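Sleeping in the living room, month four

18/02/2026

When I moved to Skorham in October I believed the apartment had a bedroom. The listing said so. The room is there, it has a door and a window, but the window looks at the loading dock of the Clurby bakery, and the first truck comes at 2 in the morning. The second comes before five. I know now the sound of each driver closing his door.

For three weeks I tried everything that people recommend. Wax plugs hurt my ears. A fan was good against voices and useless against trucks. I bought a thick curtain from Drodorer, 46 dollars, and it made the room very dark and exactly as loud as before. Darkness does not stop noise, I should have known this.

So I started to sleep in the living room, on the other side of the building, where there is only a yard and one tree. In my first language we have a word for a person who sleeps where guests should sit, and it is not a kind word. I felt a little ashamed of it. I also slept seven hours.

What I learned is mostly about habits. In a room where you also eat and answer mail, the body does not understand when the day is finished, so you must tell it. I turn off the big lamp at ten. I put the phone to charge in the kitchen, and I take the cushions away from the sofa in the same order every night — it sounds silly, but after a month I was yawning already at the second one. In the morning everything goes back before coffee. If I have coffee first, it stays a bed until noon.

The real bedroom is now my office. From nine o'clock the trucks are gone and it is the quietest room of the apartment, with a smell of bread that I do not complain about. My rent is 1444 a month, so I want to use each meter of it.

I still wake up sometimes, around 26 nights since I began to write it down in the notebook. Mostly it was my own fault, late tea or a long film. My back had some objections in the beginning too. A firm mattress pad from Mabuza solved the most of it, and I fold it behind the door for the day.

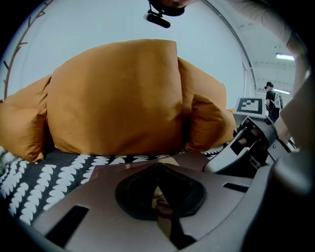
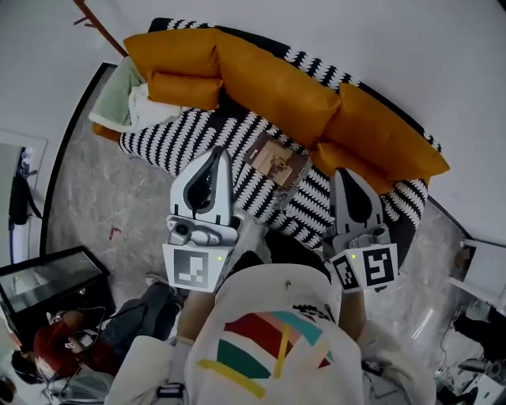
Mustard orange was my choice, and I am still happy with it.
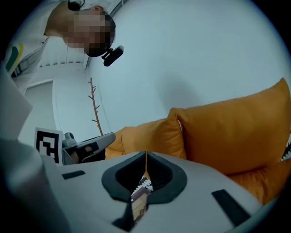

One reader wrote to me after the last post that she had done the same for two years above a bus station, and that the hard part for her was going back: in a proper bedroom, with the door closed, she lay awake for a week and missed the sound of the refrigerator.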